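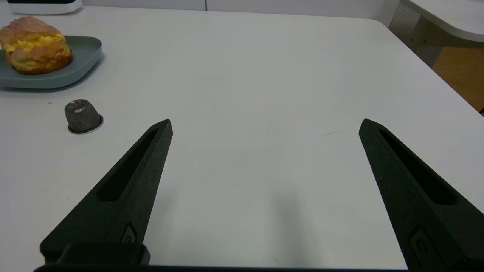
What is the best way to clear a table after a tea break? Start with whatever is most likely to leave crumbs, give it a dish of its own, and deal with the rest once the danger has passed.

So runs the first rule of The Shared Table, a short guide to white tables and the people who eat at them, published by Fledel on 21 September 2019. It has 36 pages, which may seem a lot for a subject most of us settled at the age of six. Anyone who has put a sleeve down in yesterday's custard will find it brief.

The guide was written by Charalambos Katsaros after a July spent watching how tea breaks end at Pokberg. They end, he found, with everyone leaving at once and looking thoughtful.

Much of the opening chapter goes to the cream puff, a cake that is hard to share and harder to put down. Katsaros wants it lifted by the sides, with a light grip, and kept over a bowl or tray for the whole journey. 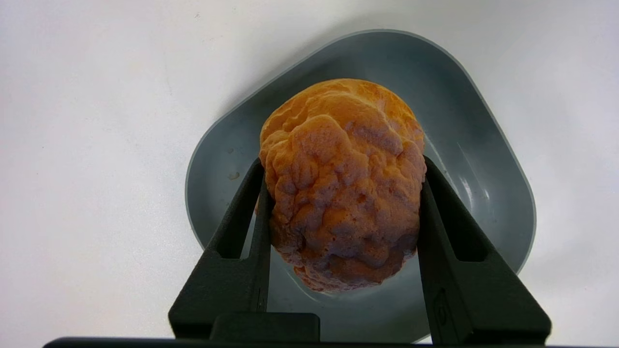 Fragkou, having tried the method on a craggy, lumpy bun, reported that a dish with a raised rim was worth any number of napkins, and that squeezing was a mistake one made only once.

Chapter 2 turns to drinks and containers. Bottles go to the far side of the table, beside anything tall, so that the middle stays free for plates, elbows and the occasional piece of work. The guide is firm on this point — a bottle in the middle of a table will find a sleeve.

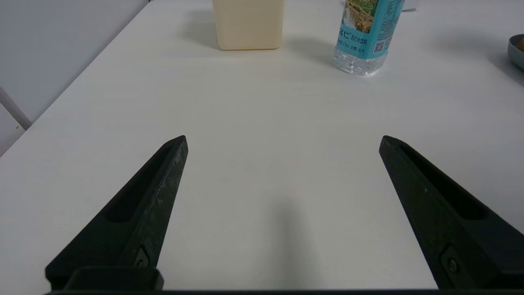 According to Plaltico, the far side is all very well until everybody's bottle lives there, at which stage it should be called a shelf and dusted like one.

Katsaros accepts the complaint and has given it a paragraph. Bottles may stay for the length of the break and must then go home with their owners. Containers may stay longer if they have a lid, a purpose and somebody willing to admit to them. 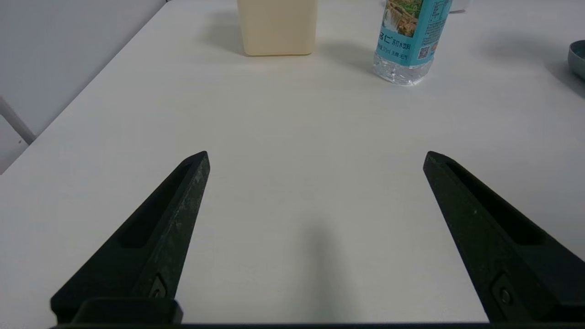 The last chapter covers wiping, which should begin at the far edge and work forwards, lifting things as you go. Wiping neatly round a bottle is treated at some length, and without much sympathy.

The Shared Table is available from Fledel now. Copies for review can be had on request, and should be read with clean hands.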